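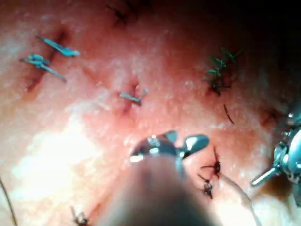 Blue sutures along an incision line.

The turtles are on the move again, and so is the letters page.

For anyone who doesn't live in Purkbridge, I should explain that we have a swamp on one side of Dakard Road and a slightly better swamp on the other. The long-necked turtles know this. Whenever we get decent rain after a dry spell they set out from the first one for the second, at the speed you'd expect, and the road is in the way. It has been in the way since the fifties. The turtles have not updated their maps.

Last year the council put up a sign. It's a yellow diamond with a turtle on it, and the turtle has the short neck and flippers of something you'd meet on the Great Barrier Reef. I rang up about this. The woman on the phone was very nice and said it was the turtle that came with the software. A few weeks later somebody added a long neck in black marker, and it's a pretty good neck. I have an alibi.

The sign cost $400, which we know because Barnabás Jakab asked at the meeting and then wrote it up for the local paper, where he has been conducting a one-man campaign against it. I'd like to be able to say he's an old grump who hates wildlife. Unfortunately he's the person who spends every wet Monday morning out there in a raincoat carrying turtles across the road. His objection is that people see the sign, slow down to look for a turtle, don't see one, and speed up again right where the turtles are. He wants the sign moved 7 metres past the culvert. I've driven it a few times now with this in mind and I'm annoyed to report that he has a point.

The culvert is the other sore spot. It runs under the road and a turtle could use it, in theory, if the Vundton end weren't blocked by a grate that was put in to stop kids crawling through. Vundton looks after its end and we look after ours, the boundary being somewhere in the middle of the pipe. I've read both councils' answers on this and I think I could now pass an exam in culvert law. Each of them supports the turtles very strongly and believes the other one should pay.

If you do stop for one, a few things I've learned, mostly the hard way:

Pull right off the road first. You are larger than the turtle but not than the milk tanker.

Pick it up by the sides of the shell, towards the back, and keep it low. Hold it away from your good trousers. They let go of a smell when they're upset, and they upset easily. It stayed in my car for three days and the turtle was never even in the car.

Take it across in the direction it was already going. Don't drive it down to Machala Creek because you think it looks nicer there. It does look nicer there. The turtle had other plans and will now spend a week walking back to them.

If the shell's cracked, put it in a box with a towel, no water, lid on, and ring a wildlife carer. Shells can often be mended, even ones that look hopeless to you and me.

I've done two so far this June, which is late for it, but it's been that sort of year. The second one had a good go at my thumb and then sat in the reeds glaring at me for a while – they have very good faces for it – before going under.

The culvert is back on the agenda next month. I'll go, if only for the biscuits. Barnabás says he's bringing a diagram.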